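We use cookies to make your visit better. By continuing to browse you agree to our cookie policy. Accept / Manage preferences

Shabnam Baloch
2/28/20

Right, a few of you asked how the great cupboard-under-the-stairs business is going, so get yourselves a cup of tea because I am going to go on a bit.

For anyone new, we have been in this house since October and the cupboard has been a disgrace since roughly the first evening. Everything that didn't have a home went in there and the door was shut on it. You know the sort of cupboard. I love the house dearly but I have been avoiding that door for months.

My method, if you can call it that, is the bin method. My aunt did it every spring and I've pinched it off her wholesale. You have two tubs side by side. Everything goes into the first one as it comes off the shelf, no thinking allowed, and then you go through it properly and whatever you are giving away moves across to the second.

The no thinking part is the hardest! I picked up a box of old birthday cards on the first go and lost 45 minutes to it, sitting on the bottom stair with my coat still on. So the cards have been put on top of the wardrobe for another day and I have been very strict since then.

The tubs are plain old grey things and I wouldn't swap them. I did look at the smart lidded ones from Endard, which are lovely, but they wanted 20 pounds each and I couldn't bring myself to do it for something that is going to be dragged along the floor and knocked against the skirting board. Mine are scratched to bits and still perfectly good.

Where I've got to so far: the top two shelves are clear and wiped down, the hooks are back up (thank you to my neighbour for the loan of the drill, it is coming home to you, I promise) and the hoover finally stands upright like it's supposed to. The bottom shelf is the horror. I think things roll down there and breed.

I've also learned that I own 6 rolls of parcel tape, all started. Every time I wanted to send something I must have bought another one on the way to the post office. If anybody local needs parcel tape, please do shout.

Latest tubful, then, and a real mixed bag it is. The wooden hairbrush is staying with me, no arguments, I do like a proper wooden one. The blue and white fuzzy thing I am honestly undecided about, as I can't see where I'd use it, but it's so cheerful. And then the bowls, the shiny metal one and the purple one, and bowls are my great weakness. The second tub hasn't had a single thing put in it yet, which tells you how ruthless I'm being. 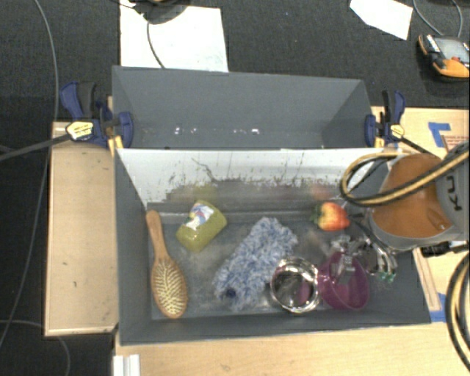 Ayman Nseir: Keep one bowl for every shelf you've cleared and let the rest go. We did ours that way when we moved and I haven't missed any of them. Also please don't throw hairbrushes in with kitchen things, Shabnam, my mother would faint.

Ayman, your mother is quite right and I shall hang my head. Everything gets a good wash in hot soapy water before it goes near the kitchen again, I do promise you that. But one bowl per shelf is clever, I'm having that. It gives me 2 so far, and possibly another if I ever reach the bottom.

A couple of you have messaged about where the giveaway things end up. The Khoury shop on the corner takes kitchen bits and anything clean and whole, and they're so nice about it - they even carried the last lot in from the car for me. They don't take brushes or anything of that sort, so please ask before you turn up with a bootful.

For shelf labels I'm still using the brown card ones from Jemon, tied on with string, as the sticky sort lift off our paint. I write them in pencil, which looks a bit faint but means I can change my mind. I have changed my mind about the batteries shelf more often than I'd like to admit.

Bottom shelf next, after lunch and with the radio on. If any of you have ideas for keeping carrier bags under control I would be very glad of them, because mine are currently stuffed inside each other on the back of the door and it swings open on its own now.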